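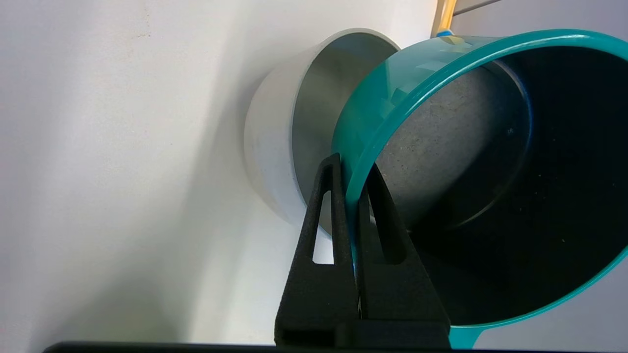 Al terminar la presentación intermedia nos preguntaron desde el fondo del aula qué hacía la pinza si se perdía la comunicación con una pieza sujeta, y si lo habíamos probado o solo lo suponíamos. Lo suponíamos. La ficha de seguridad que habíamos entregado decía que la pinza conservaba el agarre, y a la semana siguiente comprobamos que no era cierto.

Proyectos de alumnos / Robótica y automatización / Memorias

Pérdida de agarre por corte de comunicación en la celda Sutau
Memoria del proyecto, Centro de Formación Prilach

1. Objeto de la memoria

El proyecto Sutau consiste en recoger y ordenar objetos de uso corriente sobre una mesa con un brazo y una pinza de dos dedos. La tarea principal era mover menaje, sobre todo piezas que se cogen por el borde. La secundaria, recoger material de pizarra. El plan inicial era medir tiempos de ciclo. A partir de noviembre cambiamos el objetivo, porque el fallo que se describe aquí nos obligó a parar la celda y a revisar la parte de seguridad.

2. Montaje

La pinza está accionada por un motor eléctrico con su propia placa de control, comprada a Bortolotti. El programa de tareas corre en el ordenador de la celda y habla con la placa a través de Mistamer, el intermediario de mensajes que ya usaba el curso anterior. La placa espera recibir un mensaje de presencia de forma periódica. Si pasa cierto tiempo sin recibirlo, entiende que el programa ha caído y ejecuta la acción de pérdida de enlace, que se elige en un parámetro: mantener, abrir o cortar el par.

Nosotros heredamos el archivo de configuración y no lo repasamos entero. Cambiamos velocidades, recorrido de los dedos y fuerza de cierre. La acción de pérdida de enlace quedó como estaba.

3. El incidente

Ocurrió en una prueba de tarde. El brazo llevaba un cazo cogido por el borde y estaba a media altura, camino del punto de dejada. La pinza se abrió sin orden del programa y la pieza cayó sobre la mesa. Un compañero tenía la mano dentro de la zona de trabajo para apartar otro recipiente. No le dio, pero cayó a su lado. Se pulsó la parada y se dejó la celda sin tensión hasta el día siguiente.

En el registro del programa no aparecía ninguna orden de apertura. Lo primero que pensamos fue que el borde había resbalado, porque apretar una pared curva entre dos dedos deja poca superficie de contacto y la pieza tiende a girar. Con esa idea perdimos varias sesiones: subimos la fuerza de cierre, cambiamos el ángulo de entrada y repetimos el movimiento más despacio. El fallo siguió saliendo de vez en cuando, sin relación clara con ninguno de los tres cambios.

Lo que nos hizo dudar del resbalón fue la posición de los dedos después de cada caída. Si la pieza se escurre, los dedos terminan de cerrarse uno contra otro. Los nuestros quedaban abiertos del todo.

4. Ensayos

Preparamos una serie de 30 traslados con la misma pieza y el mismo recorrido, nadie dentro de la zona y una manta doblada en el suelo por si algo salía de la mesa. Guardamos a la vez el registro del programa y el de la placa, cosa que hasta entonces no hacíamos.

Resultado de la serie:
Traslados completos: 21
Apertura sin orden: 6
Parada por error de trayectoria, con la pieza sujeta: 3

En todas las aperturas sin orden la placa había anotado una pérdida de enlace justo antes. El límite de espera estaba fijado en 12 milisegundos y la acción configurada era abrir. Cuando el ordenador tenía que guardar imágenes y planificar trayectoria al mismo tiempo, Mistamer entregaba tarde el mensaje de presencia. El programa seguía vivo y nunca se enteraba de nada.

Las paradas por error de trayectoria tienen otro origen — una singularidad cerca del final del recorrido — y no se tratan en esta memoria.

Después quisimos saber por qué no lo habíamos visto en la tarea secundaria, que llevaba más horas de uso. Revisamos los registros antiguos de las recogidas de rotulador y borrador.
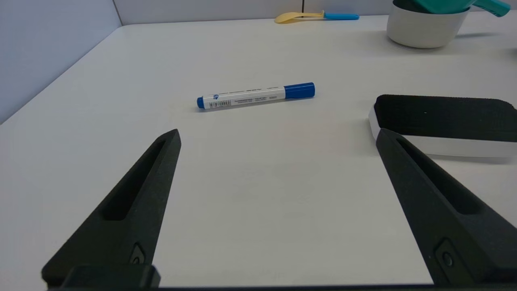 La carga del ordenador era menor en esa tarea, porque los recorridos son cortos y la trayectoria se calcula una sola vez. Aun así encontramos pérdidas de enlace. Casi todas coincidían con la aproximación, con los dedos ya separados, de modo que la acción de abrir no cambiaba nada y pasaba sin que se notara. Las pocas que cayeron con el objeto cogido las habíamos apuntado en el cuaderno como «mal agarre».

5. Correcciones

a) La acción de pérdida de enlace pasa a ser mantener. La placa conserva la última fuerza ordenada y avisa al programa cuando vuelve la comunicación.
b) El brazo se detiene si la placa declara pérdida de enlace. Antes seguía moviéndose.
c) El mensaje de presencia sale de un proceso aparte, con más prioridad que el guardado de imágenes.
d) No se meten las manos en la zona con el brazo habilitado, tampoco para apartar una pieza.

Repetimos la serie completa con las correcciones y no hubo ninguna apertura sin orden. También provocamos el fallo a propósito, desconectando el cable de datos con la pieza en alto: la pinza mantuvo el agarre y el brazo se paró.

6. Lo que queda pendiente

Mantener el agarre es adecuado para lo que movemos, pero tiene su propio riesgo. Si los dedos atrapan a alguien y se corta el enlace, la pinza seguirá apretando. De momento lo cubrimos con una fuerza de cierre baja y con un pulsador de apertura manual que va directo a la placa, sin pasar por Mistamer. El pulsador está montado en una regleta provisional y hay que pasarlo a caja cerrada.

Tampoco hemos ensayado el corte de alimentación. Sin tensión el motor no hace par, y la retención depende solo del rozamiento de la reductora. Pedimos el dato a Bortolotti y todavía no tenemos respuesta. Mientras tanto, en la ficha de seguridad hemos puesto que la pieza puede caer — la versión anterior afirmaba lo contrario — y la altura de traslado queda limitada en el programa. La ficha corregida está en la carpeta de la celda, junto con los dos registros de la serie.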